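Does resting a batch of Manhattans in the fridge do anything, or is it just dilution?

Home bar help > Batching and storage
Posted by tosard_nights, Dec 19, 2020

I keep reading that a pre-mixed Manhattan gets "rounder" if you leave it in the fridge for a few weeks. I have my doubts. Last July I made a bottle with rye, sweet vermouth and bitters, left it alone, and when I poured it I thought it tasted softer. Then I remembered I'd added water to the bottle and normally I stir too short. So was it the resting, or was I finally drinking a properly diluted drink?
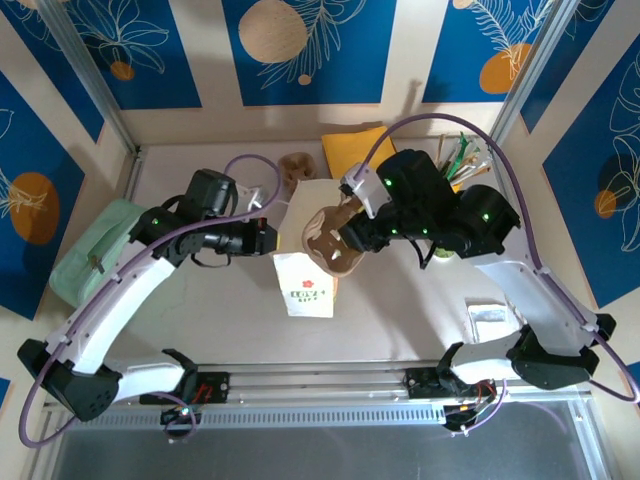 My second problem is that every article on this quotes some bartender who swears by it, and none of them poured a fresh one next to the old one without knowing which was which. The Wullbridge bottled cocktail people charge extra for "rested" and their label doesn't say rested for how long or in what. If someone has compared them blind, I'd love to hear it. If the answer is "it just feels fancier," I can live with that too.

For the record, my recipe is two parts rye to one part vermouth, a few dashes of bitters, and water at a fifth of the total. No juice, no egg, nothing that should go off quickly.

Darragh Ó Néill

Mostly dilution, I'd say, with a little bit of vermouth going stale, which some people enjoy and call depth.

I did try it blind, or as blind as you can get with a patient spouse and a set of matching glasses. One bottle had been in the fridge for 9 weeks, the other was mixed that afternoon with the same proportions and chilled to the same temperature. We did 5 rounds. I picked the old one correctly three times, which is barely better than flipping a coin, and the times I got it right I didn't even prefer it. My wife liked the fresh one every time and said the other was "a bit raisin."

If you want to run it yourself:

Make both bottles from the same rye. Barrels vary and so do batches.

Use a new bottle of vermouth for each. If the fresh mix gets vermouth that's been open since summer, you've tested nothing.

Measure the water by weight. Eyeballing it is how these stories get started.

Pour both straight from the fridge, and have someone else do the pouring in another room.

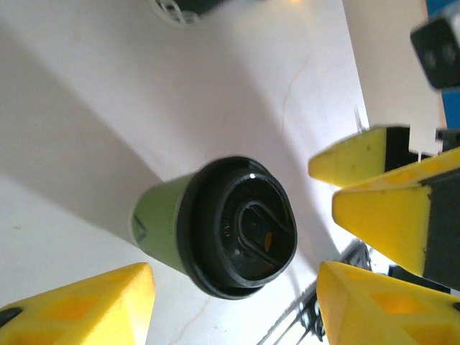

Write your guess down before anybody talks. The minute one person says "smoother," everyone at the table tastes smoother.

I'd also be careful with the Kararau method that goes around every winter, the one with the small oak stick in the bottle. That does change the drink, no argument there. It makes it taste like a stick.

Cathal Moynihan

disagree, ageing definitely works. I've had a bottle of Coughlan rye manhattan going for over a year and everybody who tries it says it's amazing. never bothered with blind tests, you can just tell

Darragh Ó Néill

Everybody who tries it has been told it's over a year old, though?

Cathal Moynihan

well yeah I tell them, it's a good story. but still

tosard_nights

Thanks both. I'm going with the weighed water and the two new vermouths. I'll post the guesses whichever way they land, and if I can't tell them apart I'm done paying for the word "rested."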